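Section 4: Setting up the Narkby leak sensor

Read this section before you peel anything. The adhesive pad gives you one good try, and the replacement pads cost more than they should.

4.1 Before you start

You will need the sensor, the Grelance hub, and a dry cloth. The hub must already be plugged in and showing a steady light. If it is blinking, go back to Section 3 and be patient with it.

1. Pull the plastic tab from the battery door. The sensor chirps once. It will chirp again later, usually at night, when the battery gets low.

2. Hold the pairing button until the light turns green. You have 90 seconds before it gives up on you.

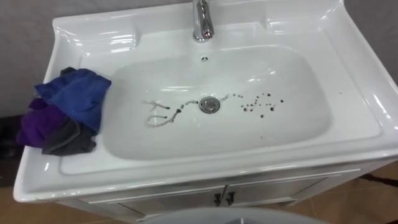
3. Pick a spot for the sensor. It watches the floor, so it belongs at the lowest point of the cabinet, under the supply valves. A basin with an overflow opening below the faucet, set into the back slope, has one more joint underneath that can drip, so slide the sensor toward the back in that case. Keep it away from cleaning bottles, which leak too and will fool it every time.

Caution: Do not put the sensor inside the basin. It will report water. It will be right, and you will be annoyed.

4. Wipe the cabinet floor, let it dry, and press the pad down firmly. Leave it alone overnight if you can stand to.

5. Name the sensor in the app. Names can be changed later, but the old one hangs around in the alert log.
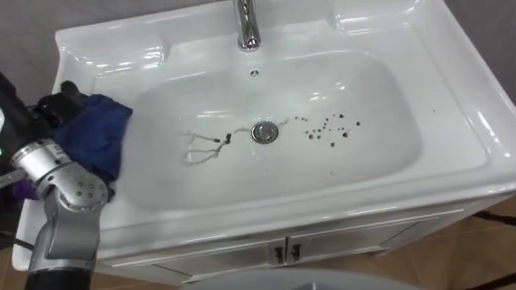

Shenoy wrote in to say that the alarm went off the first evening and the pipes were fine — the culprit was a damp sponge hung on the cabinet door. We have since added this advice: move the sponge.

6. Test the alarm. Touch a wet fingertip to both metal contacts. The siren is loud, so warn the dog.

Note: If the app shows code 206, the hub heard the sensor but lost it again. Move the hub closer and repeat step 2. Code 118 means the battery is in backward.

7. Dry the contacts and press the button once to silence the siren.

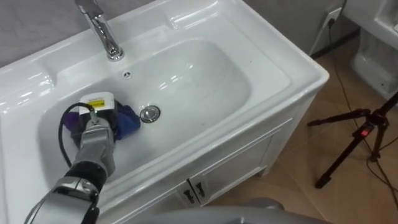
4.2 Adding a second sensor

Repeat steps 1 through 7 with the new unit. Nokadby sensors from the older line will also pair, though they take longer and will not show battery level.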